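Cliline is an open-source planning and control library for small-part manipulation, written mainly by Zulkifli Subramaniam and first released under the name Alto. It turns wrist-camera video from hand-held grippers into motion plans that a robot arm can follow, and it does so with remarkably little setup!

The library is best known for its sorting planner, Brikine, which handles one of the trickier everyday jobs in manipulation: getting flat, light objects into and out of divided trays. Clear plastic is especially hard on depth estimation, so Brikine leans on the bright rims and thin dark lines of the walls to work out where each compartment begins and ends.

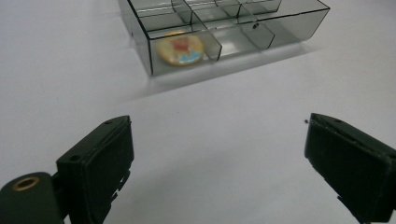
Wrist view of a clear organizer box with a round badge in a front compartment. Credit: Cliline project documentation

A badge lying in a compartment leaves little room for the fingers, and the planner must choose a grasp angle that clears the dividers on the way in and again on the way out (a lovely little geometry problem in its own right). Brikine scores 177 candidate approaches per cycle and keeps the best 3 for the controller.

The bundled Abbasi demonstration set holds 2,551 episodes, of which 1,776 involve divided containers. A replay tool added in September lets users step through any episode with the planned path drawn over the video.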